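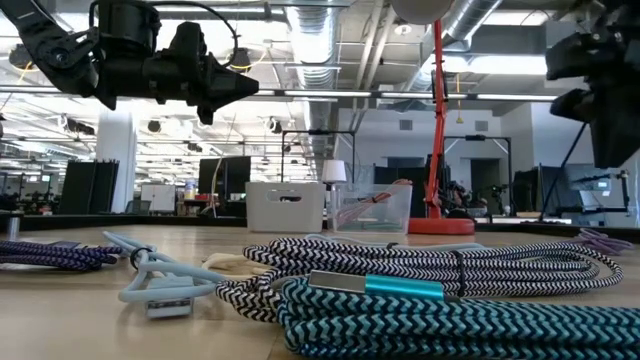
Mon 29 April | by Valter Torres

Filed under: Home & Desk, Small Messes

I own too many charging cables. I knew this in a vague way for years, the way you know you should floss more, and then on Saturday I went looking for the one that charges my bike light and pulled out the whole drawer instead.

If you've been reading for a while you might remember I did a cable purge back in September, with labels and everything. Well. The labels fell off (cheap tape, my fault) and the drawer filled right back up!

So out it all came, and I have to say the braided ones make me happy. I bought my first one purely for looks, a black-and-white zigzag, and after that I couldn't stop. There's a teal and navy one in the same zigzag, a purple and navy one, a lilac one I keep "borrowing" back from my daughter. Next to those, the plain light blue cable looks like something from a dentist's office, but it has a regular USB-A end and it still fits the old wall charger in the kitchen, so it stays.

What I'm trying now is dumb and simple. Every cable gets wound into a long oval, not a tight little circle, and cinched with a small strap near one end. I wind around my hand and elbow for the long ones and just my fingers for the short ones. Black straps only, because I bought a bag of them at Kelmendi's, the hardware place over by the post office, and they were on the clearance rack. I've gotten through a few so far and then I ran out of coffee and quit.

The rule for the drawer is 2 of each plug type and the rest go in a shoebox for my brother, who loses a cable every time he leaves the house. Color is my tiebreaker. I know that's not how you're supposed to do it, but I can find the teal one in the dark corner of a backpack and I can't say that about any gray cable I've ever owned.

Still haven't found the bike light one, by the way. Checking the car tomorrow.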